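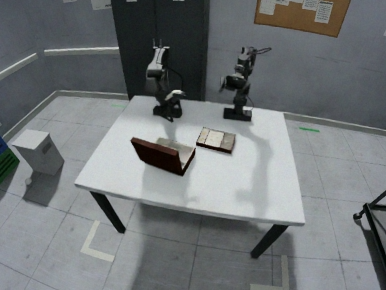 Ticket 274: Demo scene stalls on start, visitor display
Opened by: Maj-Britt Blomqvist
Assigned to: Vidar Blomqvist
Priority: High (visit from Hellström in February)
Component: Fura simulator, two-arm table scene

Reported: Scene loads normally on the display PC. On pressing Start, the arms go to the home pose and stay there. The session log stops at step 162. Same result on three restarts. The same scene runs to the end on the Itgate workstation.

Maj-Britt, 9:40
Control rate is 50 Hz on both machines. Scene file checksums match. I swapped the network cable and the switch port, no change. Side view from the display PC attached.

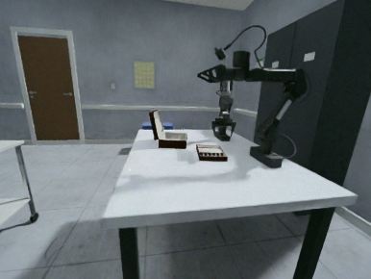 Side camera: both grippers clear of the case and the tray.

Vidar, 10:25
Not a collision stop, the contact list is empty at step 162. The log has a timeout from Hetisska, the service that feeds recorded motions to the arms. Its limit is 4,000 ms. On the display PC the motion file is read from the shared drive, and the read takes longer than that. Please copy the file to the local disk and point the config there.

Maj-Britt, 11:10
Copied. Config updated. Left arm now goes down to the box after Start and the log continues past 162.
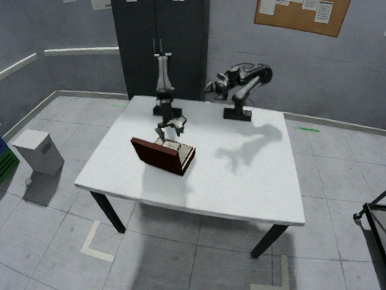
I ran it twice more with the same result. One open item: the visitors also asked for the gripper camera on the second screen. That feed was black until I set the screen to the same refresh rate as the first. It comes up now with the shelf scene loaded. 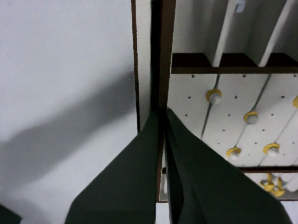
Gripper camera, shelf scene: fingertips nearly together, nothing held.

Vidar, 11:35
Good. Leave the timeout at the default. I will add a check for network paths to the startup script under a separate ticket. Please do a full restart of the display PC before the visit and confirm the config is kept.

Maj-Britt, 13:05
Restarted, config kept, both scenes load.

Status: Resolved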